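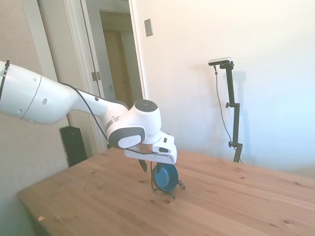
Portable Appliance and Extension Lead Inspection — Lallport Workshops, Ground Floor

Inspected by: Fouad Tannous
Reviewed by: Rosemarie Pfeiffer
Period: March
Marks used: OK, OK with comment, REPAIR, REMOVE

1. Supply and outlets

1.1 Receptacle covers whole and screwed down: OK
1.2 GFCI outlets trip on test button and reset: OK with comment
Outlet by the sink trips but the reset button needs a hard push. Replace at next electrical visit.
1.3 No outlet warm to the touch under normal load: OK
1.4 Panel door closes, directory legible: REPAIR
Directory still lists the old kiln circuit. The kiln was disconnected two years ago. Correct the directory and label the spare breaker.
1.5 Clear space in front of panel: OK with comment
Folding chairs were stacked against the panel on arrival and were moved during the inspection. Floor tape is worn through on one side.

2. Extension cords and power strips

2.1 Jacket free of cuts, crushing and tape repairs: REMOVE
Orange cord from the loading door has electrical tape near the plug. Under the tape the jacket is split and the white conductor is showing. Plug cut off, cord discarded.
2.2 Grounding pin present: OK
2.3 No strip plugged into another strip: REPAIR
Found under the sewing bench. The second strip was feeding an iron and a lamp. The iron goes directly to the wall.
2.4 Cords not run under mats or through door openings: OK
2.5 Cord reels fully unwound in use: OK with comment
The Groder reel is marked 800 W wound, 2000 W unwound. The marking is on the underside and hard to read with the reel on its stand. Copy it onto a tag and tie the tag to the handle.

3. Heating appliances

3.1 Space heaters have a working tip-over switch: OK with comment
The Wevau heater cuts out as it should. The older heater in the storage room does not have a switch at all — tagged out, see 3.2.
3.2 Tagged-out items stored apart from working ones: REPAIR
Two tagged items were on the general shelf. Use the locked cabinet.
3.3 Kettle base dry, contacts not blackened: OK
3.4 Irons: cord strain relief intact: OK with comment
Slight looseness on the iron from 2.3. Check again next period, sooner if the cord moves in the sleeve.

4. Fixed and bench tools

4.1 Guards fitted and tight: OK
4.2 Switches do not restart after power loss: REPAIR
The Iwasaki bench grinder restarts when power returns. Fit a magnetic switch. Leave unplugged until done.
4.3 Tool rests set close to the wheel: OK
Adjusted on the day, roughly a sixteenth of an inch.
4.4 Eye protection hung at the grinder: OK

5. Records

5.1 Previous inspection sheet on file: OK
5.2 Repairs from previous sheet closed: OK with comment
The broken cover plate in the hallway was replaced but not signed for. Signed at this inspection.
5.3 Tags match the register: REPAIR
The soldering station has a tag but no register line. Add it.

Reviewer's comments (R. Pfeiffer)

Item 4.2 takes priority. The grinder plug is to carry a lockout until the switch is fitted and tested.
Items 1.4 and 5.3 are paperwork and should be closed by Friday.
On 2.1 — a taped cord is a REMOVE on sight. It does not need to be opened up first.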